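FOR IMMEDIATE RELEASE

Drurnholm brick sorting moves to two-arm tables this April, and the sorting crew is staying put

DRURNHOLM – I've run the sorting room at Zutthorpe for long enough to have strong feelings about plastic bricks, so when the office asked who wanted to write this announcement I put my hand up before anyone could hire a person who uses the word "synergy."

So, the news! Starting in April, our Drurnholm workshop is handing the first pass of brick sorting over to robot arms. We buy used building bricks by the crate, sort them, and sell them on to schools and clubs as mixed or single-color sets. Up to now every piece has gone through somebody's fingers at least twice. With the new tables, which we're calling the Zorberg line (after the street, nothing fancier), a pair of arms does the color sort and our people take it from there.

We put 528 bricks through the trial tables in the last round, in small batches, and the whole room stopped work to watch the first one. I'm not going to tell you it was fast. It was slow, and a couple of us were itching to reach in and do it ourselves. But an arm doesn't get a sore neck by two in the afternoon, and I do.
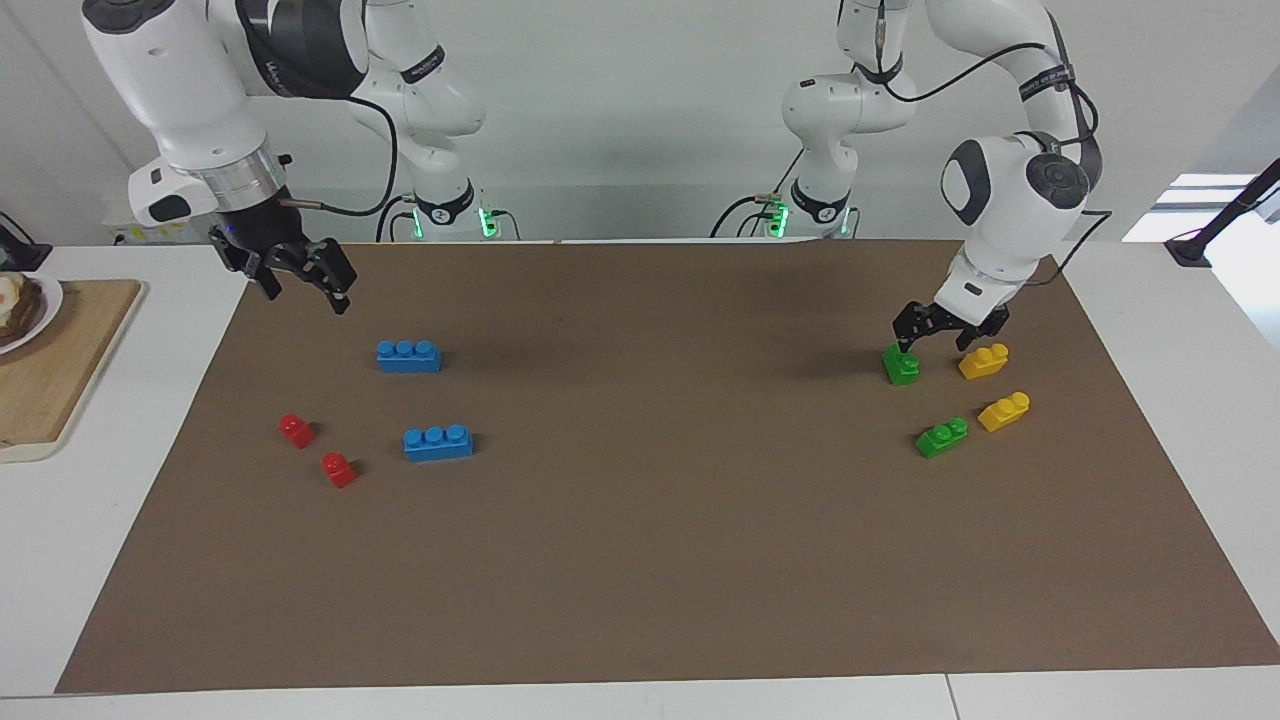 We tried a few surfaces before settling on plain brown paper. It's cheap, it doesn't shine, and when it gets too creased you pull off a new sheet. That idea came from the packing bench, by the way, and so did the rule that we spread the bricks out before a run and don't tip them in a heap.

What changes for the crew? Mostly the boring part of the day gets shorter. All 93 of us at Zutthorpe keep our jobs and our hours, and that's in writing. Color sorting used to eat the whole morning. Now the same people will be checking for cracks and bite marks (you would be amazed), matching odd pieces, and building the custom sets that schools keep asking for and we keep running late on. Two people per shift will look after the tables, and anyone who wants to learn that job can. The sign-up sheet filled up by Friday lunch, so we've taped a second one under it.

Some of the crew still aren't sold, and they've told me so, loudly. Fair enough. We'll meet every month while the line settles in, and if a table makes somebody's day worse, we'll change how we use it.

The first sets sorted on the Zorberg line go on sale in April through our usual shop page and the Drurnholm counter. Each box holds 300 pieces, in single colors or mixed.

About Zutthorpe
Zutthorpe collects, cleans, sorts and resells used building bricks from its workshop in Drurnholm.

Press contact: Sorting Room, Zutthorpe, Drurnholm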